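Why Does a Band Need a Sound Check?

If you ever get to a concert very early (say, at four in the afternoon, when the grown-ups said seven), you may hear a person on stage saying "one, two, one, two" into a microphone. They can count higher than that. They are doing a sound check.

A room changes sound. When a drummer hits a drum, some of the sound goes straight to your ears. The rest bounces off walls and floors first and gets to you a tiny bit late. Hard, smooth things bounce sound well. Soft or bumpy things soak it up or scatter it. 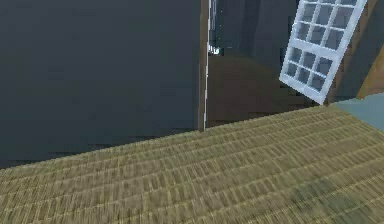
Si-eun Song would like it added that people soak up sound too. Her band, Darance, once did a sound check in a hall with 937 empty seats, got everything perfect, and then had to change half of it when the audience walked in wearing winter coats.

She's right. You are a sort of large, wriggly cushion.

So who fixes it? That's the sound engineer, who sits at a mixing desk covered in sliders. Each slider makes one thing louder or quieter: the singer, the bass, the guitar. The guitarist usually thinks the guitar should be louder. The engineer nods kindly and moves nothing. 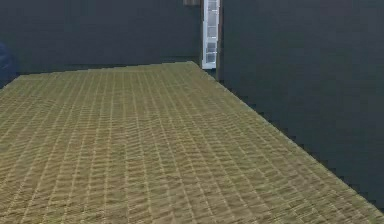
The band also has to hear itself. Many stages have small speakers pointing back at the players, called monitors. If a microphone picks up too much of a speaker's sound, that sound goes around and around, getting louder, until it turns into a horrible squeal. The name for this is feedback, and everybody will look at the singer.

Try it at home: clap once in the bathroom, then once in a closet full of clothes. Which clap sounds longer? Do it 100 times if you like, but check who's napping first.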